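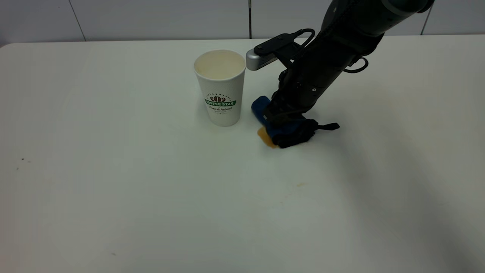 Arm wiping the spill next to the coffee cup, table camera

Ticket 292: wipe task misses the puddle
Project: Nuter (student robotics club, table cleanup task)
Status: open, getting there
Priority: high, demo is Saturday

Okay, I'm writing this one up properly because the last three messages I left in the group chat were mostly just me yelling. Sorry about that!

What's supposed to happen: the arm picks up the blue sponge, goes over to the spill by the cup, presses down, and drags toward the open part of the table. Cup stays standing. That's the whole task. We get judged on how clean the table is and whether the cup gets bumped, and a bumped cup is a zero for the run, so we've all been pretty nervous about that side of it.

What I get instead: the arm grabs the sponge fine, heads the right way, and then on a bunch of runs it comes down short and wipes a nice clean piece of table. It's very confident about it too. Other times it clips just the near edge of the puddle and stops there like it's done.

I ran 100 tries with the settings we had in April and 72 of them touched the spill at all. I was kind of hoping for better after all that tuning (I really thought the new grip height would do it).

Things I tried first, so you don't have to:

Restarted everything. Same.

Tightened the bracket on the wrist camera. It was a tiny bit loose, so I'm glad I checked, but it didn't change the misses.

Slowed the approach way down. It looks a lot calmer and it misses in exactly the same spot, only now you have to wait for it.

Swapped to the older Lendesex grip profile. Worse! It squeezes the sponge so hard that the front end tips up. Put it back right away, please don't load that one.

Moved the start pose farther from the cup, so the wrist camera gets more of the table before the arm commits to anything. This one is interesting, see the next part.
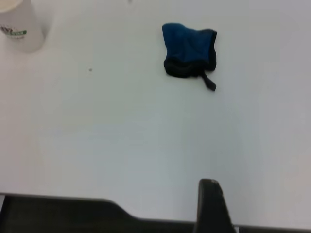

Wrist camera from the far start pose, cup in the corner and the blue piece farther right

So from back there we get the blue thing and part of the cup in one view, and the planner likes that because it can tell how far apart they are. The catch is that the cup is only partly in there. Tkachuk (our cup finder, for anybody new on the list) wants to see the rim and the base, and when it can't get both it guesses the center. I printed out its guesses and they wander all over the place from run to run. The label doesn't help either, it's too blurry from that camera to lock onto anything.

And then the safety margin gets measured from that guess! So if the guess slides right, the no-go zone slides right with it, and a spill that's sitting close to the cup ends up inside the zone. The arm is being polite and staying out. I spent two whole evenings on the gripper and the gripper was fine.

You can check this yourself. Turn on the zone overlay in Puvby, start from the far pose, and watch the circle before the arm moves. If the circle covers the place you'd want to wipe, stop the run and save the log, because that's the one we want.

Second thing, and I'm less sure about it. The spill finder has some trouble of its own when we look from close up. It works off color, and I think our color range is too picky.

Steps I'm using for the close look right now:

1. Clear the old cup guess in Puvby, otherwise it hangs around from the run before.

2. Send the wrist to the near pose with the fingers open and let the picture settle before you save it.

3. Check the outline it draws against what you can see yourself. The puddle is a golden orange with a bright white shine on the lower part, and the finder treats the shine as table, so the outline gets a bite taken out of it. 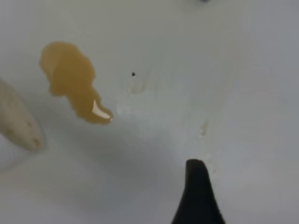

4. Look for false hits. That tiny dark speck and the pale tan streak over to the right are both good tests. With the range opened up too wide, the streak turns into a second spill and the arm tries to plan a path through both. I'd like it to leave the speck alone for now and we can argue about the streak later.

5. Fill the holes in the outline before sending it to the planner. There's a checkbox for it, bottom of the panel, and it was off. I don't know who turned it off and it may well have been me.

Update, later the same evening: I took the cup position from the table camera in place of the wrist camera, since the whole cup is in view from there, and left the spill outline to the wrist camera. Filled holes on, range back to normal. The circle stays put now, and when the arm comes down the front of the sponge lands in the liquid. So happy!! I haven't done a full set of tries with it yet, so please don't close this.

Still to do: run the full 100 again with the new cup position, try it with the cup on the other side, and find out if the drag direction needs to change when the spill is that close. If someone has the lab Saturday morning before the demo, could you do the other-side runs and drop the logs in the 292 folder? I can be there by lunch.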